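Household Storage and Small Goods: Unit 4 handout
Buying in, pricing and shelf returns

Notes for students on the evening retail course. Please read before the session and bring a calculator. The worked figures come from Rinaldi, a shop on a parade of eight units selling kitchen goods, storage and cleaning items.

1. What a line has to earn

Every line in a shop takes up shelf space, and the shelf has a cost whether the line sells or not. Rent, rates, heating and wages all have to come out of the difference between what you paid and what you took. We call that difference the gross margin. It is normally given as a percentage of the selling price before VAT. Students often work it out on the cost price by mistake, which gives the mark-up, a larger number.

Plastic storage is a useful case. The goods are cheap to buy, light to carry and slow to date, but they are bulky. A stack of baskets can fill a metre of shelf and bring in less than one hook of potato peelers.
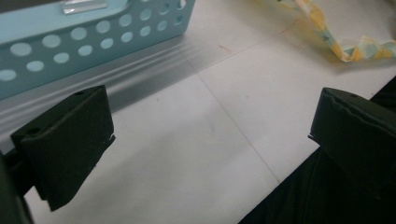

Rinaldi bought 838 pieces of plastic storage over the year from two wholesalers, Wavis and Starico. Of these, 593 sold at full price. The rest went in the June clearance or were still in the back room at stocktaking. The owner had priced the whole range at a margin of 47 per cent and expected that to be the margin she made. It was lower, because the clearance pieces went out at close to cost.

Keep two terms apart here. The intake margin is the one you plan when the goods arrive. The achieved margin is the one left after markdowns, breakages and theft. Suppliers talk about the first – your bank cares about the second.

2. Order size

Wavis gave a better unit price on full pallets. Starico charged more but would deliver a single carton. The pallet looked like the better buy on paper. Against it you have to set:

money tied up until the goods sell
space in the back room
the risk of being left with a colour or size that does not move

For a small shop the carton price is often the right one to pay on a new line. Once there are two seasons of sales to look at, the pallet can be considered again.
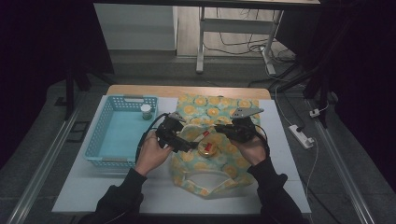 3. Stock turn

Stock turn is the cost of goods sold in a year divided by the average stock held at cost. A turn of four means the stock is replaced every three months. Food shops turn far faster than this and hardware shops a good deal slower, so compare like with like.

A low margin can be acceptable on a fast line. A slow line needs a high one. Boditz, the chapter 6 case, ran into trouble with slow lines at low margins and did not notice for two years, as its records were kept by department only.

4. Exercise

Rinaldi has up to 297 pounds to spend on one new storage line for spring. Draft an order from Starico, stating cost price, selling price and intake margin. Then rework the achieved margin with a quarter of the pieces sold at half price. Ignore VAT.

Hand in one side of A4 to Nghĩa Hứa before 6 pm on the day of the next session. Show your working.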